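브루수트우드 북스 소개

브루수트우드(Brusutwood)는 책을 만드는 회사입니다. 정확히는 오래된 집과 정원, 별장과 예배당처럼 누군가 한 번쯤 기록해 두었어야 했는데 다들 미루고 있던 건물을 책으로 만듭니다. 대개 두껍고 무겁습니다. 배송 기사님들 사이에서 저희 평판이 어떤지는 묻지 않기로 했습니다.

처음에는 출판사가 될 생각이 없었습니다. 창업자 두 명은 건축 사진 현상소에서 일하다가, 남의 책에 들어갈 사진을 보정하는 데 지쳐서 직접 책을 내기로 했습니다. 첫 책은 엠햄(Emham) 저택의 계단실만 다룬 사진집이었습니다. 계단만 200쪽입니다. 서점에서는 분류를 못 해서 한동안 인테리어 서가와 등산 서가를 오갔다고 들었습니다. 그래도 초판은 다 나갔고, 지금도 중고로 올라오면 저희가 먼저 사려고 기웃거립니다.

무엇을 만드나

저희 목록은 크게 두 갈래입니다.

하나는 엠햄 총서입니다. 건물 하나에 책 한 권을 씁니다. 소유주의 가계도보다 문손잡이에 지면을 더 주는 편이고, 그 때문에 소유주에게서 편지를 받은 적도 있습니다. 편지는 정중했고 매우 길었습니다. 총서는 현재 17권까지 나왔습니다. 다음 권은 준비 중이며, 준비 중이라는 말의 뜻은 저희도 매번 조금씩 다르게 씁니다.

다른 하나는 그레테티(Gretetti)입니다. 손바닥보다 조금 큰 판형의 안내서로, 실제로 건물에 들고 가서 읽으라고 만들었습니다. 총서를 들고 현장에 가신 독자분이 손목을 다쳤다는 소식을 들은 뒤에 기획했습니다. 표지는 비를 맞아도 되는 종이를 씁니다. 본문은 그렇지 않으니 주의해 주십시오.

기념 출판도 맡습니다. 학교나 재단, 문화원에서 개관 기념집이나 기부자 증정본을 의뢰하시면 촬영부터 제본까지 한곳에서 진행합니다. 인사말 원고의 분량은 두 쪽을 권해 드립니다. 권해 드릴 뿐이고, 지켜진 적은 별로 없습니다. 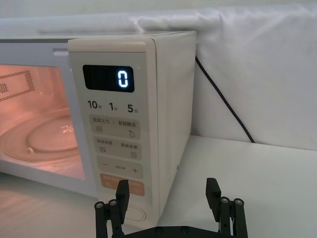
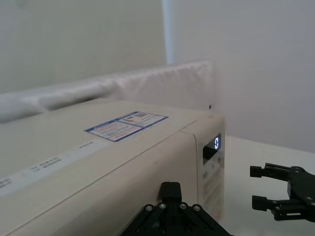
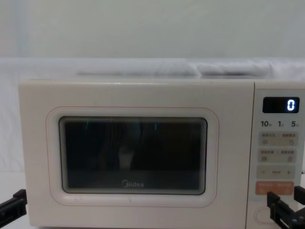
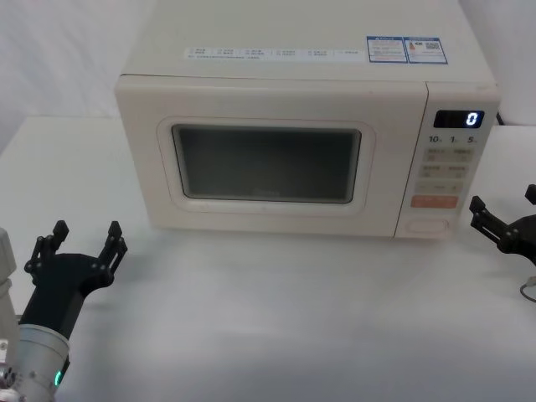

만드는 방식

책 한 권은 답사에서 시작합니다. 편집자와 사진가, 도면 담당이 같이 갑니다. 첫 답사에서는 사진을 찍지 않습니다. 걸어 다니고, 앉아 보고, 창문이 어느 쪽으로 열리는지 적습니다. 의뢰하신 분들이 이 단계에서 가장 불안해하십니다. 비용을 냈는데 사람들이 의자에 앉아 있으니 그럴 만합니다.

두 번째 답사부터 촬영에 들어갑니다. 조명은 되도록 쓰지 않고 해가 도는 시간을 기다립니다. 북향 건물을 의뢰하신 경우 일정이 길어집니다. 구름이 많은 계절에도 길어집니다. 계약서에 날씨 조항이 따로 있으며, 거기가 제일 재미있다는 평을 듣습니다.

도면은 손으로 다시 그립니다. 남아 있는 옛 도면이 있으면 참고하되 믿지는 않습니다. 엠햄 총서 초기 작업 때 도면에는 있고 건물에는 없는 방을 찾느라 하루를 다 쓴 뒤로 생긴 원칙입니다. 그 방은 끝내 찾지 못했고, 책에는 점선으로 들어갔습니다.

글은 건축사 연구자와 현지 필자에게 나누어 부탁합니다. 연구자의 글은 각주가 길고 현지 필자의 글은 이웃집 이야기가 깁니다. 편집부는 양쪽을 조금씩 줄이고 양쪽에서 조금씩 원망을 듣습니다. 외국어판은 번역 후에 원저자 확인을 거치며, 지명 표기를 두고 벌어지는 논쟁은 별도의 파일로 보관합니다. 이 파일이 본문보다 긴 책도 있습니다.

인쇄와 제본

인쇄는 해너핸(Hanrahan) 인쇄소와 오래 함께하고 있습니다. 흑백 사진의 어두운 부분을 뭉개지 않고 찍어 내는 곳을 찾다가 만났습니다. 교정쇄를 볼 때면 저희는 검정이 너무 검다고 하고 해너핸에서는 원래 검정은 검다고 합니다. 보통은 저쪽 말이 맞습니다.

본문은 실로 꿰매는 양장 제본입니다. 펼쳤을 때 평평하게 누워 있어야 한다는 것이 저희의 거의 유일한 고집입니다. 나머지 고집은 예산 회의 때마다 하나씩 내려놓았습니다. 금박도 그중 하나였는데, 돌이켜 보면 잘된 일입니다.

파본은 언제든 바꿔 드립니다. 다만 책장이 내려앉은 경우는 파본에 해당하지 않습니다.

수익과 기부

기념 출판물 가운데 일부는 판매 수익을 해당 건물의 보수 기금으로 보냅니다. 해당 도서는 판권 면에 표시되어 있습니다. 지붕 전체를 고칠 금액이 모인 적은 아직 없지만 홈통은 고쳤습니다. 홈통 사진은 개정판에 실었고, 독자 엽서에서 의외로 반응이 좋았습니다.

사무실과 방문

사무실은 옛 창고 건물 2층에 있습니다. 아래층은 재고 서고입니다. 원래는 반대였으나 바닥 하중에 관한 조언을 듣고 바꾸었습니다. 오전 10시부터 오후 5시까지 열려 있고, 견본은 누구나 보실 수 있습니다. 절판된 책도 열람용으로 보관하고 있습니다. 열람용을 팔라는 부탁은 정중히 거절합니다. 두 번 부탁하셔도 마찬가지입니다.

매년 9월에는 서고를 열고 모서리가 눌린 책을 할인해 드립니다. 눌린 정도에 따라 값이 다르고, 판정은 편집부가 합니다. 이의 제기는 받습니다만 현장에서 모서리를 더 누르시는 것은 곤란합니다.

출판 제안

제안서는 우편과 이메일 모두 가능합니다. 건물의 위치와 대략의 연혁, 소유주의 동의 여부를 적어 주시고 사진은 휴대전화로 찍은 것이면 충분합니다. 저희가 보는 것은 사진 솜씨가 아니라서 안심하셔도 됩니다. 본인이 사시는 집도 제안하실 수 있습니다. 다만 촬영 전에 가구를 새로 들이지는 말아 주십시오. 예전에 그런 댁이 있었는데, 새 소파가 어느 각도에서도 빠지지 않아 결국 한 장(章)의 주인공이 되었습니다.

답장은 모든 제안에 드립니다. 늦을 수는 있습니다. 총서의 다음 권이 준비 중일 때는 특히 그렇습니다.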